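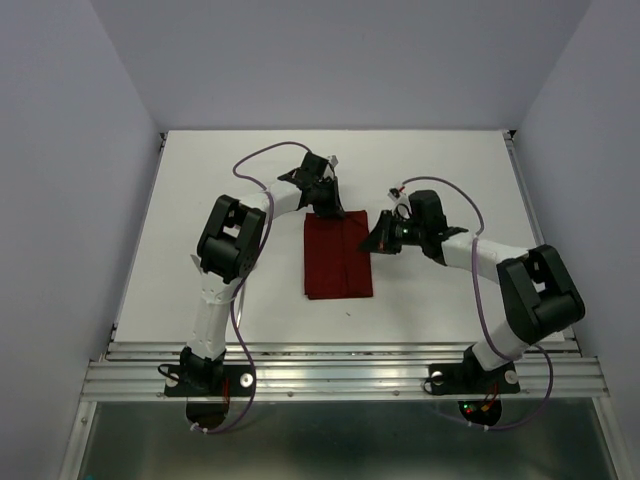 Folded flat or rolled? Red cloths, shallow drawer, long-running household argument
Tendgate Home Forum > Linens and Laundry

porchlight_sews
Posts: 800

Hello all, I've been meaning to ask this since we moved to Sowerby, and now that the kitchen is more or less in order I have run out of excuses. We have 20 red cloths that do every job in our house. They go under hot dishes, they line the bread basket, they come along on picnics, and when company shows up they're the napkins. I have always folded mine flat into a rectangle and stacked them. My other half rolls them, or starts to roll them and wanders off, and then I find a red lump on the table.

The drawer is 6 inches deep, so a flat stack fits nicely, but whatever is at the bottom gets those hard creases that stay in all through dinner. I mind the creases more than I should! So before I get stubborn about it, what do the rest of you do? And does anybody iron cloths like these, or is that a thing our grandmothers did and we've all quietly let go?

threadbare_tilly
Posts: 12

Folded, every time. A flat rectangle goes in any drawer or basket and you can pull one out without the others coming along for the ride. I smooth mine with the side of my hand while I fold, from the middle out to the edges, and that takes care of most of the wrinkling. I don't iron them. My mother did, and she also ironed pillowcases and dish towels, bless her, but she had the radio on and I believe she mostly liked the company.

For the creases, try changing your fold every few washes. If you always fold in thirds, go in half for a while. The lines don't get a chance to set in the same place.

kettle_and_crumb

I'm going to disagree with Tilly, in a friendly way. Rolled is better for anything you want to put on a table looking nice. You don't get that sharp line down the middle, and you can stand the rolls up in the drawer so you see every single one. I went over to rolling when we had a camper and every inch counted, and I never went back. The trick is the first turn. Lay the cloth out on something hard and smooth, fold the edge over once, press it down, and only then start rolling. If the first turn is sloppy the whole thing goes fat at one end and skinny at the other, and it will never stand up for you.

What are you folding on, Porchlight? I used to do mine on the bed and wondered why they came out crooked.

porchlight_sews
Posts: 800

The table, always. It's the Setwood one with the white top that I went on and on about in the other thread (sorry, everyone). It has a faint wood grain that you hardly notice until the light comes across it, and then it goes all silvery.
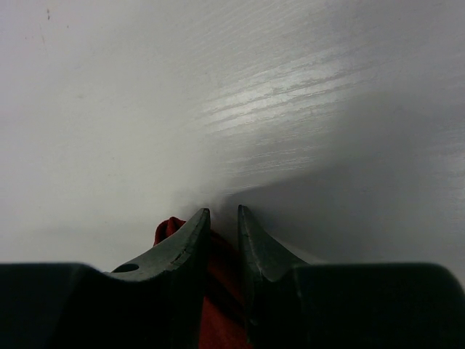 The white top, with the grain catching the light.

I love folding on it, I really do, but I'll admit I worry about it. White shows every speck. I wipe it down with the Vovent spray before I put any clean laundry on it, and ten minutes later there's a bit of something again.

threadbare_tilly

Pretty! A word of caution, though, from someone with a light-colored counter. Wash the red ones by themselves and don't leave them on the white while they're damp. I had a red placemat sit overnight under a vase and there was a pink shadow there until spring.

kettle_and_crumb

Oh, I think that depends so much on the cloth. Mine have been washed so many times there can't be any dye left to lose. But a new one, sure, I'd be careful. Give it a few washes in cold water first and see what color the water is.

porchlight_sews

Good to know, both of you. Mine are well past the bleeding stage, I hope, but I'll stop leaving them out. The table isn't perfect anyway. It has picked up its share of character since we got it.

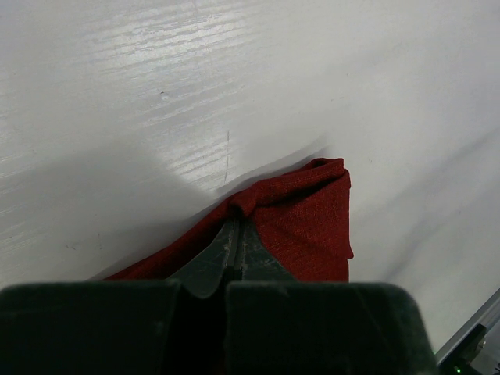 The scratch bothers me most, a thin dark one, and then there's a little round dent that my finger goes to whenever I'm on the phone. I keep telling myself a table is for using. Would you try to fill something like that, or leave it be? I've seen those wax sticks in the hardware store, but they all seem to be made for oak and walnut, and the only white one was very white indeed.

As for the rolling, Kettle, I gave it a go at the table after breakfast, with your first turn and everything. The top edge curls over all right, but the rest of it wants to go its own way and spread out at the bottom. I had a bunched-up sort of bundle where I was hoping for a neat little log.

oldgate_mender
Posts: 12

Leave the scratch alone, please. I refinished furniture for a good part of my life and I have seen more tops spoiled by repair sticks than by scratches. On a white top with a printed-looking grain, the filler will catch the light differently and your eye will go straight to it. Wipe it, live with it, put the butter dish there.

Also, for what it's worth, I ball mine up and shove them in a basket by the stove. Dinner has gone ahead regardless.

threadbare_tilly

Mender, I gasped out loud. In a basket!

porchlight_sews

I'm laughing, but I have to tell you the basket is looking better to me all the time. One more rolling attempt, and then I'm going back to my rectangles until somebody talks me out of it.
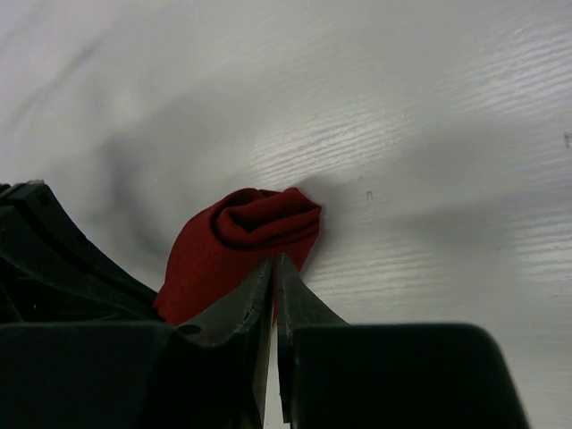
Re: Folded flat or rolled?
kettle_and_crumb

Don't give up, the roll on top has the right idea! It's the lower part that's flaring out. Two things you could try. Fold the whole cloth in half lengthwise before you start, so you have less width to keep hold of, and keep one palm flat on the loose end while the other hand does the turning. You want a little tension in it. I was taught to do it with napkins, and the heavier the cloth, the more that second hand matters.

Re: Folded flat or rolled?
threadbare_tilly

Or fold it in half, then in half again, and put it in the drawer. I'm only saying. If the creases still bother you, hang one over the back of a chair in the afternoon and it'll have relaxed by suppertime.

Re: Folded flat or rolled?
porchlight_sews

The chair! I like that very much, and I have chairs. I'm going to keep most of them folded and let my other half have one side of the drawer for rolls, on the condition that the rolls get finished. I'll try the lengthwise fold this evening too, Kettle, I promise. And Mender, the butter dish is on the scratch as I type.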